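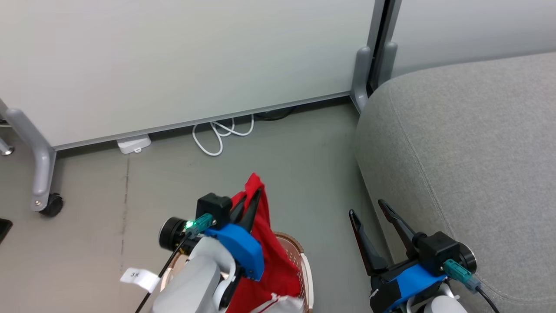 Why do small things end up on the floor along the edges of a shared room, and stay there?

The edge of a room is the one stretch of floor that people seldom walk across, so a thing set down there is in nobody's way, and it tends to be left until somebody has a reason to move it.

Figure 3. Lower edge of a white panel on a caster, with a coiled white cable and a black cable on the floor beneath it, a gray sofa to the right, and a round woven basket with a red cloth partly over it.

4.2 Edges, gaps and baskets

We came to this question rather slowly, and we should admit that it was not among the ones we set out with. Our first plan, as described in Section 2, was to ask people in shared lounges how they divided up the tidying, and to leave the furniture more or less out of it. But the longer we sat in these rooms (and we sat in them a good deal, often with a cup of coffee going cold on the arm of a sofa), the more our notes filled up with remarks on where things had been left, and the fewer remarks they held on who had left them. Edileuza Vasconcelos, who kept the first set of notes, began marking these places on her floor plans with a small cross, and by the second week of September the crosses had gathered along the walls, under the panels and beside the sofas, with hardly any in the open middle.

We call these places resting edges. A resting edge, as we use the term, is a strip of floor next to something that stands on the floor but leaves a gap beneath it or a corner beside it. Movable panels make a great many of them. A panel on casters can be pushed wherever it is wanted, and that is the whole point of buying one, but the space under its lower edge is shaded and a little awkward to reach, and cables in particular seem to find their way in. Figure 3 shows a case of the kind we mean: the white cable lies in loops in the gap, next to a small white device that may be a plug or adapter, and the black one is in the shadow of the panel edge, where it is a good deal harder to pick out against the gray floor.

Color matters more here than we had expected. When we asked the people who used the rooms to tell us, from memory, what was lying on the floor, they were quick to name white or brightly colored things and very often forgot the dark ones. Nivaldo Bragança suggested that we walk each room a second time with the person we had just spoken to, and these second walks turned out to be some of the happiest hours of the project. People laughed, bent down, pulled things out, and told us long stories about chargers. "I would have sworn to you that was clean under there," one woman at the Senton lounge said to us, and then she sat down on the floor and sorted the whole corner while we talked.

Soft furniture behaves a little differently. A sofa with an arm that comes down close to the floor leaves less room underneath, so things collect beside it and not below it, and these are more often things that somebody means to come back to: a bag, a folded blanket, a basket. In the Peixoto lounge, where two of the sofas had been pushed up against panel posts to make a quieter corner, the residents spoke of the spot where the two met as "the pocket," and they used it as one. It was the first place they looked when something was missing.

Baskets deserve a paragraph to themselves, partly because our participants were so fond of them. We had given 12 households and lounges a plain open basket each and asked only that it be kept somewhere on the floor. After 10 days we went back to see how it was being used. A good many had become the home of cloths of one kind or another — dust cloths, napkins, a scarf that no one would claim — and we think the reason is simple enough. Cloth can be dropped into a basket from standing height without any care at all, and it can be pulled out again by whichever corner comes up first. A cable asks for more. It has to be coiled, and the coil has to hold, and then at the next use it has to be found again among the others. Amparo Arango pointed out that in most of the rooms the basket and the tangle of cable were within an arm's reach of one another, and still the one did not go into the other.

This last remark has stayed with us, and it shaped the second round of visits. We had supposed, as many writers on household order do, that a thing left out is a thing without a place, and that providing the place would settle the matter. What we heard in the interviews was closer to the opposite. The cable under the panel did have a place, as far as its users were concerned, and the place was under the panel. It was near the outlet, it was out from underfoot, and everyone who needed it knew to look there. Gerrit Van den Broek prefers to call this "settled" storage, and we have kept his word in the tables that follow, although Sigrun Sjögren would like it noted that a settled cable still gathers dust.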